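Home | Articles | Interviews | Materials | Contact

Filed under: Finishes, Workshop Practice, Interviews

Yutong Zou has tested interior wall paint for Drasik, a small coatings laboratory in Flulholm, for most of her working life. Her subject is burnish and scuffing in matte finishes, and she prefers to talk about it in terms of binder.

"A matte paint has a high pigment load and not much binder at the surface," she said. "That gives you the flat look. It also means the top layer is easy to polish by accident."

Her bench test uses a weighted pad drawn back and forth across a cured panel. Most panels are read at 100 strokes and again at 500. A few, meant for corridors and schools, go to 2000. She records the change in sheen at a low angle, where the eye picks it up first.
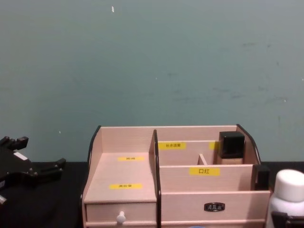
Mid-tone colors give her the most trouble. Whites hide burnish fairly well, and very dark colors show every mark from the first day, so people expect it. "Grays, blues and greens get complaints in the second year," she said. "The customer thinks the paint has faded. Usually the sheen has gone up in one patch."

Zou advises against spot washing. A damp cloth and a mild soap are enough, worked across the whole section between two corners. Melamine sponges she rules out entirely. "It is an abrasive. Call it what you like on the packet."

On curing, she was specific. The panels in her current series sat until November before the first pad touched them. Household walls are commonly wiped within days of painting, and she considers that the main cause of early damage.

The next series compares two resins, listed in her notes as Ren and Elto. Each will be tested on 200 panels.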